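Support > Folding tables > Nerico 2000 > Set-up guide > Section 4

Search this guide Enter a word or part number

4. Finding and marking the centre of the top

Do this before you fit the Zoltside clamp lamp or the swivel tray. Both are set out from the centre of the top, and the table will lean if they are fitted too far to one side.

You will need a tape measure, a soft pencil and a roll of low-tack masking tape.

4.1 Open the table and lock all the legs as shown in Section 3. Stand it on a level floor.

4.2 Wipe the top with a damp cloth and let it dry. Tape will lift at the ends if there is dust or polish underneath.

4.3 Measure the long side and make a small pencil mark halfway along. Do the same on the side opposite.

4.4 Run a strip of tape between the two marks. Press it down from the middle outwards. 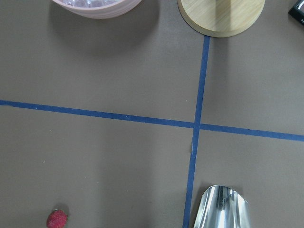
4.5 Repeat with the short sides. Where the strips cross is your working centre.

4.6 Measure from the crossing to each corner. All four figures should match to within a few millimetres. If they don't, peel back the strip that is out and lay it again.

NOTE: On the extended top, take the measurements with the leaf in place. The centre moves when the leaf is added.

4.7 For the lamp, measure 37 cm from the centre towards the rear edge and mark the spot. For the swivel tray, measure 33 cm towards either short side.

CAUTION: Do not drill through the top. The Brisel fixing plate is held by its own clamp and needs no screws. Drilling will damage the core and end the guarantee.

CAUTION: Do not leave tape on the top for longer than a day, or in strong sunlight. It may mark the finish.

4.8 Fit the plate (Section 5), then peel the tape off slowly at a low angle. Remove any glue with warm soapy water. Do not use white spirit.

NOTE: Older Kavanagh plates have a 50 mm jaw and will fit this table, but the rubber pads must be replaced first. See the parts list in Section 9.

Section 4 revised in October by Jannik Wegener.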